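Home | Datasets | Tools | Blog | Sign in

# Nesstead Read-Aloud Notes

Short notes on children's picture books and early chapter books, tagged for theme. Version 3.

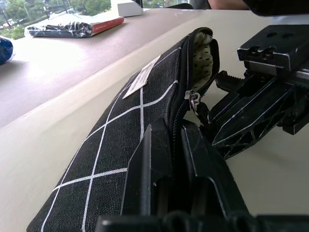

*Pencil case, black with white lines, zipper partly open.*

## What's in it

913 notes. One note = one book, read out loud to a group, written up by the adult who did the reading. Mostly ages four to eight. A few older groups got in, they're flagged in the `group` column.

Each note has the theme the reader thought the book was about and the theme the kids talked about afterward. Those don't match as often as you'd think. That gap is the main reason the set exists.

No children's names, no photos of children, no recordings. Free text was read through by hand and anything that pointed to one kid was taken out or made vague ("a child in the front row").

## Files

- `notes.csv` — the whole thing, one row per note
- `themes.csv` — the 16 theme tags with a line or two on each
- `books.csv` — title, author, publisher if known, page count
- `CHANGES.txt` — what moved between versions, not very complete

All UTF-8. Commas inside the free text are quoted. If your spreadsheet splits a row in half it's probably a line break in the `after` column, open it with a real CSV reader.

## Columns in notes.csv

- `note_id` — number, not in date order
- `book_id` — matches books.csv
- `site` — Moreck or Lamptey
- `group` — age band as given by the reader
- `reader_theme` — one tag, picked before the session
- `kid_theme` — up to 2 tags, picked after
- `during` — free text, interruptions, questions, where they laughed
- `after` — free text, the talk afterward
- `again` — yes / no / blank, did they ask for it again

Blank in `again` means blank. Not no. Please don't fill it with no.

## How the notes were made

Moreck is a library branch, Lamptey is an after-school program. Same paper form at both places. Readers filled in the top before they started and the bottom right after, usually with coats going on and parents at the door, so the bottom half is short and sometimes cuts into abbreviations. We typed them up as written and only fixed spelling where it got in the way of a search.

Moreck sessions were mostly Thursday afternoon. Lamptey was whenever. Around half the Lamptey notes come from repeat readings of a book the group already knew, which pushes `again` up. Compare the two sites with care.

## Theme tags

Friendship, being brave, sharing, losing something, new sibling, moving house, telling the truth and so on. Full list in the file. "Hope" and "being brave" were one tag in the first version and got split, because readers kept writing in the margin that they weren't the same. The old rows were re-tagged from the free text and some of those calls are shaky — see `CHANGES.txt`.

"Funny" is not a theme tag. People keep asking. It was left out on purpose since almost every book got it in the trial round and it told us nothing. Look in `during` for laughing.

## Good for

- seeing which themes kids pick up on their own
- choosing books for a group reading list
- small text classification excercises, class projects
- arguing with your co-workers about what a book is about

## Not good for

- ranking authors. Too few notes per book for most of them
- anything about a single child
- claims about what stories do to kids later on. It's one afternoon and one form
- languages other than English. There were a handful of bilingual sessions, the notes are still all in English

## Known problems

- Some books are in books.csv twice under different editions. Hardcover and paperback mostly. Merge on title and author.
- Page counts are off for board books, covers got counted.
- A batch of Lamptey forms got damp and parts of `during` are missing. Marked `[unreadable]`.
- `group` is messy. "5-6", "5 to 6", "kinder". Clean it before you use it.
- The Dravuvov import script wrote curly quotes wrong in early rows. Mostly fixed, if you see odd characters that's teh cause.

## Using it

Free for teaching, library work and research. Say where it came from: "Nesstead Read-Aloud Notes, version 3". No book text is included beyond a phrase here and there, and you'd need to go to the publishers for more.

Corrections welcome — send the `note_id` and what's wrong. Next update June if the typing gets done.

Contact | Terms | © Nesstead | Back to top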